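Bench notebook, 2018-07-28
Domia trial kit, bottle clearing 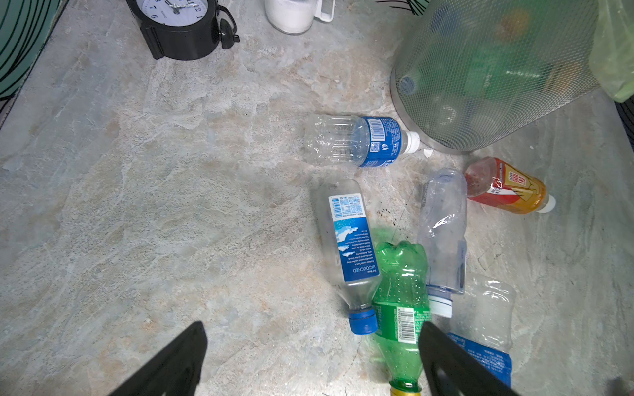

Menaka Barua thinks we should stop testing on bottles altogether. Her note, left in the margin of the last entry, says a kit sold for "everyday tidying" ought to be judged on mugs and spoons, and that any vendor can tune a demo for bottles. Fair point, and I've answered her under it, but Clidura's brochure leads with recycling, so bottles come first and the mugs can wait their turn!

Okay, so, the kit itself. Unboxing was painless. The wrist camera clips on with one screw (a decent screw, too, not the soft junk we got with the Firgate unit in March) and the two fingers slide onto the rail and lock. The manual is a mess. Page 5 sends you to a table that doesn't exist, and the calibration routine is called three different things depending on which chapter you're in. I wrote the right name on tape and stuck it to the controller.

Today's job is plastic bottles into the mesh bin, off the marble-pattern counter. What I like about this setup for a review is the mix: a green soda bottle with a bumpy surface, clear ones with labels, a clear one with no label at all, and a crushed one. The clear ones are what I'd lose sleep over. Gray and white veining showing through clear plastic is a rotten background for any detector, and Clidura's support page goes awfully quiet on the subject.

Settings, so I don't have to dig for them again: grip force at 2, approach speed 300, profile 1811 (the one they emailed over, NOT the one on the card). Don't go up on force without writing it down, please, whoever picks this up after me.

Kwok-wai Chiu asked whether the wrist view alone is enough or if we should pay for the overhead camera add-on. My hunch is that wrist-only is fine for picking and weak for planning, because up close one fat finger hides a good chunk of whatever is behind it. The right one covers part of the green bottle and part of the crushed one from here. I'd want a quote before I say yes, though, and their sales guy still owes me a call back.

Stuff to ask Clidura:
- do the finger pads come in a lighter color? black against a dark label can't be helping
- is the trial license per arm or per controller
- can we get the manual as a file we can search, for pity's sake

Mugs next, Menaka, I promise. Spare pads are in the drawer under the label printer.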